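**Break room + drinks help wanted, Esberg (Plalturley site)**

Short version — we need 2 people, part time, to keep the break rooms and the drinks side of things in order. Start in February, sooner if you can. Read to the end before you write in please, it saves us both an email.

What the job is

Mornings mostly. You come in at 7, collect the empties from the night before, wipe down tables, restock the fridges, check what's running low and put it on the order sheet. Cans mainly. Sparkling water, sodas, a few juices. We go through roughly 2000 cans a month across the site so there is a fair bit of lifting and carrying. Cases come in on the cart, the cart goes in the elevator, but the last few yards to the fridge are on you.

Tables matter more than you would think. People leave cans out all over and we'd like them picked up standing, not knocked over, half of them still have something in them. Check before you toss. Full and unopened goes back in the fridge, opened goes down the sink, rinse, then the recycling bin. Not the trash. Please not the trash.
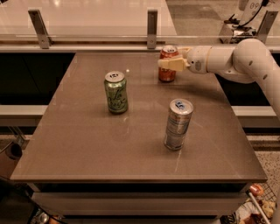

Brown tabletops scratch, so no scouring pads and no dragging cases across them. Soft cloth, warm water, drop of dish soap, dry it after. They're glossy and show every smear under the ceiling lights, you will get used to it.

Other bits

- fridge shelves wiped once a week, door seals too
- rotate stock, old to the front
- flatten boxes same day, they pile up fast
- cups and napkins topped up before 9
- note anything broken on the clipboard by the Kokatus room (chairs, taps, whatever)

Hours and pay

19 dollars an hour, paid every two weeks. Four mornings, which ones we can talk about. Done by 11 most days. Some weeks there's an event in the Lu building and we'll ask if you want extra hours — you can say no, no hard feelings. Set up is long tables, ice tubs, drinks out, then the whole lot back again after.

Who we want

Somebody on time. That's realy most of it. You should be OK lifting a case of cans and being on your feet for the shift. No experience needed, a restaurant or store background is nice. You'll work on your own a lot so you need to be fine with that. Basic English for reading labels and the order sheet.

Shoes with grip, closed toe. We give you an apron and gloves.

Parking is free behind Plalturley, the lower lot, the upper one is permit only and they do tow. Bus stops right out front.

How to apply

Drop a note at the Esberg front desk or use the jobs form on our site and put BREAK ROOM at the top so it dosen't get lost in the warehouse pile. Tell us which mornings you can do, when you could start, and a phone number that works. No cover letter. A resume is fine but a few lines about your last job will do.

We call people back in the afternoon, after 2. If you miss us leave a message and we'll try again the next day.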